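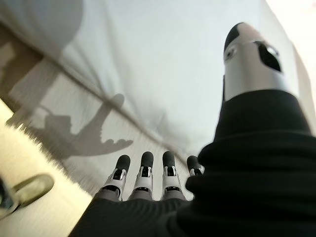
Bedding questions, answered by Curnen Guest Rooms

How should I fold the duvet?
Lengthwise, please, and don't fret over a crease or two!
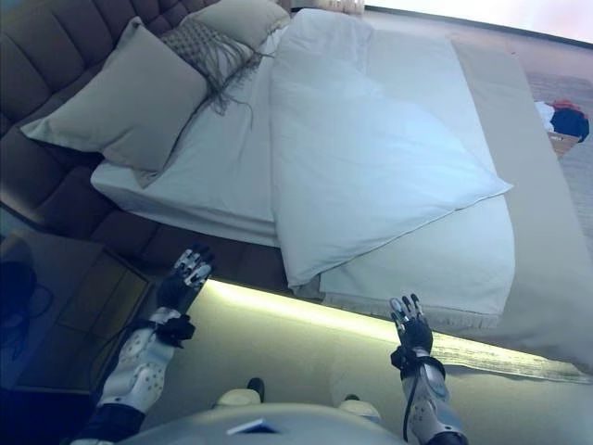 Our Skidel throw goes along the right side of the bed, with its fringe hanging over the side.

Can I wash the fringed cushion?
By all means, at 30 degrees in a net bag, and do comb the tassels out gently afterwards.
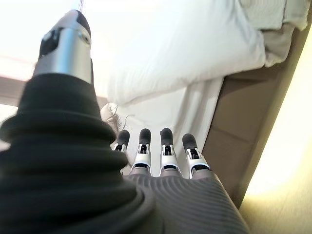 White bedding on the bed

Which goes at the front?
The plain cushion, we think, with the tasselled one tucked in behind. 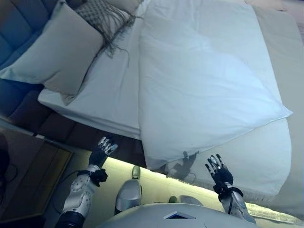 Shake everything out before you start and it'll sit far more nicely.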